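Apples and a small plant on office desks - do they get in each other's way?

Posted by Eilidh Menzies in Office & Workspace

We moved into a long open office in Priruvthorpe in March and I've been put in charge of the desks. People want fresh fruit out and something green to look at. My last plant dropped its leaves beside a fruit bowl and I don't want a repeat. Do I have to keep them apart?

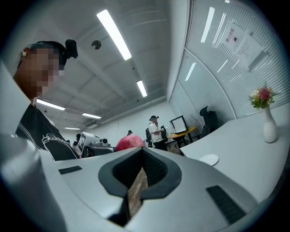
Light is the other thing I'm unsure of. The windows are at the far side from my desk, so the plant would mostly live under the ceiling fixtures. They're rectangular fluorescents, running back down the room below white beams and ducts. They go off at 6 in the evening.

Kuo-hua Hsieh

Ripe apples give off ethylene, and some plants drop leaves or flowers early because of it. One apple in an airy room won't do much. A full bowl right up against the pot is worse.
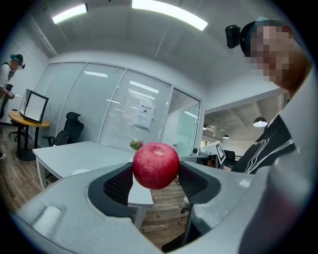 I'd move the fruit to another table and leave the plant where it is. Fluorescent light is fine for pothos or a peace lily if it's on for 9 hours or more. Anything with colored leaves may fade a bit - put it nearer a window if you can. Water when the top inch of soil is dry.

Goltska59

Cut flowers mind it more than potted plants do. Carnations go sleepy fast. Change the water every other day.
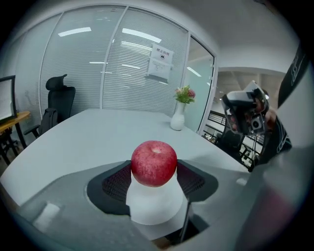

Red apple, with the flowers in their white vase farther back on the table.

Mulder3642

just get fake ones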